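Prarnuder Drinks Distribution, Groltville site
Minutes of the staff meeting on automation in the sample room and the packing hall
Held in the upstairs canteen, April, start 14:00

Chair: Zoi Spanos (site operations)
Present: the early and the late packing teams, sample room staff, maintenance, one person from personnel, the safety representative
Apologies: the warehouse manager, two colleagues from the late team who had dentist and school appointments
Minutes: sample room office

1. Minutes of the last meeting

The minutes were accepted with one correction. Under item 4 it was written that the night shift "will be stopped". The correct wording is that the night shift "will be reviewed". The safety representative asked that this correction is also put on the notice board, because several people had read the first version there. Agreed.

2. Where we are with the robot arm

Zoi Spanos gave the report. The arm in the sample room is now in its second month. Its task is to take single bottles from the table and put them in the tray for the mixed sample boxes which we send to shops. Until this year all these boxes were filled by hand, 200 on a normal day, and more before the summer season.

The work is at present with plastic bottles only. Glass stays with the people. The flavoured teas were chosen to begin with, as they are light and we have always plenty of them in the room.
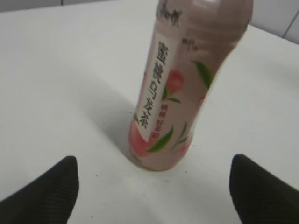 The sample room staff reported that the arm is slow but steady in the mornings. In the afternoons there are more stops. Maintenance thinks this has to do with the sun on the white table, and would like to try a blind on the window before anybody changes the settings. The cost of a blind is small and the Chair approved it in the meeting.

A colleague from the early team asked how many times in a shift a person has to go in and help. The sample room answered that around 20 times is usual, and that most of these are short. It was remarked that 20 short interruptions are still 20 interruptions, and that the person who is called cannot do other work properly between them. The Chair said this is a fair point and it should be in the monthly report to the Bárány office, with the real minutes and not only the number of stops.

3. Bottle shapes and grip

Maintenance explained the question of the grip. A straight bottle can be held at almost any height. A bottle with a round belly is more difficult, because the fingers must close at the right place, otherwise the bottle turns or goes upwards out of the grip. At the moment each new shape is set by hand by one technician, and it takes him the most part of a morning.

The late team asked if the force of the grip can damage the label. Maintenance said that the force can be lowered, but then the risk of dropping is higher. They have found a middle value for the thin plastic and are still testing it with full bottles. A full bottle behaves differently from an empty one, as the liquid moves when the arm moves. 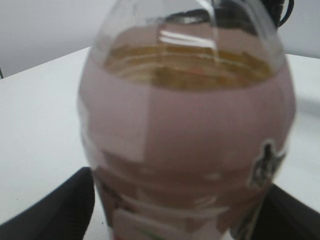
It was asked that the packers are included in these tests. Two of them have packed the sample boxes for many years and know which bottles are soft and which labels come off with a thumb. Until now they were not asked. The technician said he would be glad of it and that he had simply not thought that they would have time. The Chair will free them from the line for 2 hours each week, starting after the holiday.

4. What changes for the people

This was the longest item, and the minutes give only the main points.

4.1 Jobs. The Chair repeated that no contract will be ended this year because of the arm. She was asked about next year. She said that she has no decision about next year and does not wish to promise something which is not in her hands. Several colleagues said that they prefer this answer to a nice one, but they would like to have a date when they will know. The Chair will ask the Bárány office for a date.

4.2 Hours. The late team has noticed that overtime in the sample room is less than before. For some this is welcome. For others the overtime was a part of the income that they counted on. Personnel will offer a private talk to everybody who is concerned. Nobody has to come.

4.3 The kind of work. One packer told the meeting that filling the boxes was monotonous, but it was done by two people together, and they could talk. Now one person sits by the arm and waits for it to stop. She finds this more tiring than the packing. Others who have tried the place said the same — the shift feels longer. It was proposed to change the person every 50 minutes. The line leaders were worried about the extra walking between the hall and the sample room. After discussion it was agreed to try it for one month with volunteers.

4.4 Training. Personnel has spoken with the training school Wollness, which gives a basic course for machine operators. Places are limited and the course is held in working time. A question came if people with weaker reading in English can take part. Personnel will ask for the course papers in advance, so that they can be looked through together with those who want it. It was also asked if the course gives a higher pay grade. Personnel could not answer and will bring the answer in writing.

5. Safety

The safety representative had three remarks.

The yellow line on the floor around the table is worn and must be painted again. Maintenance will do it.

The stop button is on the side of the technician and cannot be reached from the stool of the operator. The supplier has been written to twice without reply. The Chair will telephone. If there is no date for a second button by the end of the month, the stool will be moved, even if the view to the tray is then not so good.

Some colleagues put their hand in to straighten a bottle while the arm is only paused. This is not allowed. The representative asked the line leaders to say it again in every team, in a friendly way, and to have the notice translated to the languages which are spoken in the hall.

6. Any other business

The microwave in the upstairs canteen is broken again. A new one is ordered.

The late team asked for a second key to the sample room, as they have to look for the technician when they start. Agreed.

A colleague asked if the arm will get a name, as there is already a list with suggestions on the door. The Chair has nothing against it. The list stays open until the next meeting.

7. Actions

Blind for the sample room window: maintenance
Minutes lost by stops, in the monthly report: sample room
Two packers into the grip tests: Zoi Spanos
Date for the decision on next year: Zoi Spanos
Trial of changing the operator: line leaders
Course papers from Wollness, and answer about pay grade: personnel
Second stop button, call to the supplier: Zoi Spanos
Yellow line: maintenance
Second key: sample room office

The meeting was closed at 15:40. The next meeting will be in May, same room, and the invitation will come with the pay slip.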